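Chapter 4
Showing, Not Telling: Teaching a Task by Hand and at a Distance

What you need before you start: chapter 2 (joints, grippers, the wrist frame) and the first half of chapter 3. Chapter 3's maths on filtering can wait.

In this chapter
Two ways of showing a robot a job
What gets written down while you show it
Choosing a first task
Good demonstrations, bad demonstrations, and what to do with the bad ones
Exercises and a short project

4.1 A morning at Priner

Start with a packing line. Priner, small firm, makes bathroom fittings, one arm bought second hand. Graça Guerreiro was given the job of getting it to lift taps out of a tray and set them in foam. She had written programs for it before: move to this point, close, move to that point, open. Worked well enough while the trays sat square. The trays did not sit square.

So she stopped typing points and took hold of the arm. Motors slack, one hand at the wrist, the other on the open/close button. She walked it through the lift, then did it again with the tray turned a bit. Then again. By lunch she had 30 recordings and a sore shoulder. The arm's first try on its own, that afternoon, was clumsy and got the tap into the foam. The second try missed. More on why in 4.5.

Most of what matters in this chapter is in that story. Somebody who knows the task does the task, through the robot's own body, and the robot keeps a record. Later a program is fitted to the record.

4.2 Two ways in

By hand. Also called kinesthetic teaching, a long word for pushing the arm about. You feel the weight and you feel the contact. Cheap, no extra kit. Drawbacks: your own arms get into the camera's view, and you can't easily guide two robot arms at once. Large arms are tiring and some shouldn't be touched under power at all (read the safety notes for yours, every time).

By remote control. You hold something else, a joystick, a pair of tracked handles, a small copy of the arm, and the robot follows. Known as teleoperation. Your hands are out of the picture and the camera sees just what it will see later when the robot works alone. That is a big advantage. The cost is feel. Unless the rig pushes back on your hand you are working by eye, and by eye people press too hard.

A third way, practising by remote control in a simulated room, is really the second way with nothing to break. Many courses begin there and so does this one. The Skatau practice rooms that go with this book are of this kind; the handles are the same ones you will use on the real arm in chapter 6.

4.3 What gets recorded

Beginners think the recording is a film. Partly. A usual record holds:

the camera views, one from the wrist and one or more from outside
where every joint was, at each tick
what the operator asked for, at each tick (not the same thing! the arm lags)
gripper opening
a line of plain text saying what the task was

Keep the asked-for and the achieved positions in seperate columns. Mixing them up is the commonest fault in student work. The program learns to copy a lag, and it drifts.

Ticks: 30 a second is plenty for slow table work. Pouring or catching needs more. The Trorora set, used in the exercises, has 1,661 demonstrations at that rate, all remote control, all with the text line filled in. Imad Sabbagh put it together for his evening class and it has the odd slip in it, left in on purpose. Find them if you can. Exercise 4.9.

4.4 Choosing a first task

Pick something short. One object, one grasp, one place to put it. Under 20 seconds by hand is a fair rule, and you'll be slower by remote than you think.

Then look at the grasp itself. Where could the fingers go? A plain block offers lots of answers, all fine. Something with handles is harder and more use to learn from. The operator has to choose a handle, come at it from a side that leaves room, and choose the same way often enough for a pattern to form. Shiny things are awkward too, as a reflection shifts when the camera does and the edge gets hard to judge on screen. Clutter nearby narrows the approach.
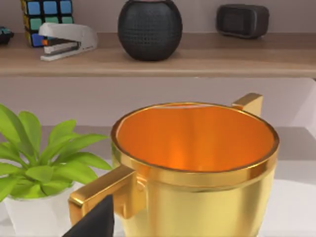
4.5 Good and bad demonstrations

The gold cup, with its squared-off handles and the plant close by on the left, is the sort of task to record after blocks, not before. Come in slowly with the black finger low by the handle. Half the class will swing wide and half won't, and that difference is what this section is about.

A good demonstration is smooth and a little dull. No long pauses. A pause teaches the robot to pause, and it may never start again. If you must think, think before you press record.

Vary the start, keep the method. Move the object, turn it, change the light. Don't change which handle you go for halfway through a batch. If two methods are both fine, record them as two tasks with two text lines. Guerreiro's second try at Priner failed for this very reason: she had lifted from the left for the first dozen and from the right after that, and the arm went for the middle.

Recoveries are worth having. Start with the gripper in a poor spot, a bit too high or off to one side, and show the way back. Mark these in the text line so they can be pulled out later. Hovland, the course used at the end of the book, asks for over 80 ordinary runs per task plus a handful of recoveries, and the handful does a suprising amount of the work.

Failures. Keep them, in their own folder. Do not train on them yet, chapter 7 needs them.

Before you go on
Record five runs of moving one block from left to right. Play them back at half speed. Note each pause, each sudden turn, each time the gripper closed early. Then record five more, and bring both lots to 4.6.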